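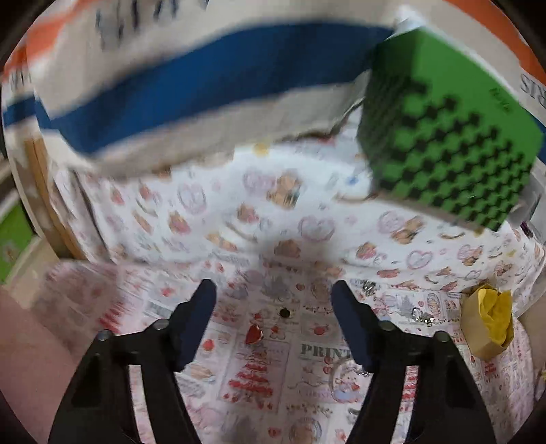
Check the pads before you check anything else, Ravindra Upadhyay kept telling us, and if the pads look fine, check them again with the lights turned up. We heard that advice so often in the first weeks of the Gremesent tool that it became the natural order for this section, and so we begin at the finger tips and work back toward the handle, much as we do at the bench.

4.2 Setting up and looking after the hand-held gripper

The tool is simple enough that we were tempted, early on, to treat it as something that would look after itself. It has a pair of linked arms that swing toward each other, a soft pad on the end of each arm, a camera that looks out over both of them, and a handle with a trigger. Most of our trouble came from small objects. With a mug or a box of tea the pads could meet the object a little crooked and the grasp would still hold, but beads and gems the size of those in Figure 2 are far less forgiving, and a pad that has crept even slightly on its mount will push a bead away instead of closing on it.

Figure 2. The Gremesent tool with its fingers open over a printed sheet and small loose trinkets, seen from the tool's own camera. A dark bead and a red gem lie between the navy pads. The round metallic pivot screws discussed in the text are on the upper joints of the two arms.

Pads. We wipe both pads with a lint-free cloth before every session and let them dry with the fingers open. Then we close the fingers slowly on a strip of thin paper and tug at it from the front and from each side. If the paper slides out more easily from one side, the pads are not meeting squarely, and the softer-looking one is usually (though not always!) the one to reseat. Pads are replaced in pairs. We did try replacing single pads for a while, out of thrift, and spent a long Thursday chasing a fault that was only a new pad facing an old one.

Pivot screws. The screws on the arm joints work loose with use, and of everything in this section they are what we would most like other groups to know about. A loose pivot does not feel like much in the hand. It shows up later, in Posance, our tracking software, as a small wobble in the finger opening when the operator believes the hand is still. Our habit now is to tighten each screw until the arm just begins to drag and then back it off by a hair, first on the left arm and then on the right. We mark the head of each screw with a paint pen, and a glance at the marks tells us whether one has turned. Over 300 sessions into the work, we still do this by hand, and we have not found a torque driver small enough to do it better.

Linkage bars. Each linkage has a narrow gap between its bars, and that gap collects whatever is on the table. Glitter was the worst of it in our case, followed by crumbs of paper. Compressed air drives the dirt into the joints, so we use a soft brush, working from the joint outward, and finish with a dry cotton swab. No oil goes near the arms. The Wimo tool that we used before this one did call for a drop of it at each joint, and it took us some time to lose the habit.

Opening and zero. When the pads and screws have been seen to, the fingers are opened all the way and the opening is read in Posance, then closed on nothing and read again. These 2 readings go into the paper notebook that lives beside the charger - old-fashioned, we know, but it has outlasted a laptop. If the closed reading has moved since the last entry, we go back to the pads and start over. The operator then makes a few slow practice grasps on loose beads before the session proper, and anyone who finds the trigger stiff is encouraged to say so right away.

Repairs. The tool was out of service for 34 hours in all during February, nearly all of it spent waiting for a replacement trigger spring from Kashyap. The spring itself takes only a few minutes to fit once the handle is open, and we now keep a spare taped inside the lid of the case. The remaining stoppages were short ones for pads and screws, handled at the bench by whoever was on shift. Recordings made between the last good zero reading and a repair were set aside and do not enter the grasp results in Section 5.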